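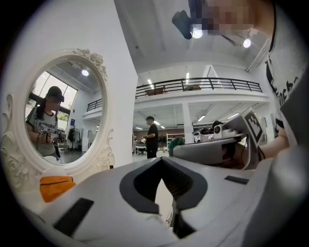 Minutes of the Jilldale Furniture Swap, March get-together

Same back room as last time, same wobbly radiator. I took the notes again, so if I got something wrong, tell me before the next one and I'll fix it. We started late because half of us were still outside arguing over whether a sideboard would fit in a hatchback (it did, with the seats down and the trunk tied with a scarf!).

Last month's minutes

Read and agreed, with one correction. I wrote that the pine bookcase went to Clerolness. It went to the reading room right here in Jilldale, and I'm told the kids have already filled it with comics. Sorry about that.

The spring swap

Most of the evening went on this. We're keeping the school gym, and doors open at 10. People dropping off furniture can come from 9, and we all agreed to be firmer about it this year. Last spring there were shoppers walking around with a lamp under each arm while we were still putting down the floor mats.

Big pieces along the back wall, chairs in the middle, and anything with glass in it goes by the stage where there's less foot traffic. I argued for putting the mirrors and dressing tables together, because people shop for a bedroom all at once and they like to see how things look next to each other. That got a yes. The person who does our signs wants to paint everything white "so it matches," and I'm putting it on record that I said please, no, leave the walnut alone.

We went back and forth on holding items for people. Some of us think it's kind and some of us think it clogs up the room, and I'm somewhere in between. In the end we settled on a paper tag with a name and a pickup time. If you aren't back by your time, the tag comes off. No exceptions, not even for my sister.

Flyers

We're printing 3000, same as before, but on plain paper this time. The glossy ones looked lovely and slid right off every windshield in town. Clerolness has asked for a box of them too, and I said I'd drive it over.

Money

We have nearly $500 in the account, which is better than I expected after the gym deposit. There was a suggestion to spend part of it on a second hand truck, and I thought that meant a used pickup until it was explained to me that it meant another one of those two-wheeled things for moving boxes. Much cheaper! Approved.
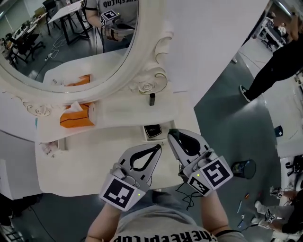

We also talked about whether to charge a small fee for tables. I'm against it, and I wasn't the only one. The whole point is that you bring what you don't need and go home with something you do, and once there's a cash box at the door it starts to feel like a yard sale. We left it as pay what you like, in the jar.

Moving the heavy stuff

Ekanayake Movers will lend us the van again for the morning, with a driver, as long as we bring our own blankets. I have a stack of old quilts in my hall closet and could use more. Please check for drawers BEFORE you lift. We had a dresser open itself on the stairs last year and I can still hear the noise.

Fixing and cleaning

The repair corner is back. Loose legs, sticky drawers, missing knobs, that kind of thing. Bring your own screwdriver if you have a favorite. For the wood we'll use Nesalon wax again, although I find the smell a bit much, so we'll set up next to the fire door and prop it open. Upholstery is too big a job for one morning, and we'll say so on the flyer.

Anything else

Someone left a casserole dish in the kitchen in December and it's still there. Blue lid. I have it at home now.

Could whoever has the spare gym key please give it back? I've looked in my coat twice.

Next get-together is in April, same room, and I'm bringing the lemon cake. Still to do before then: flyers to the printer (me), painter's tape for the floor, and a call to the school to ask which outlets by the stage work.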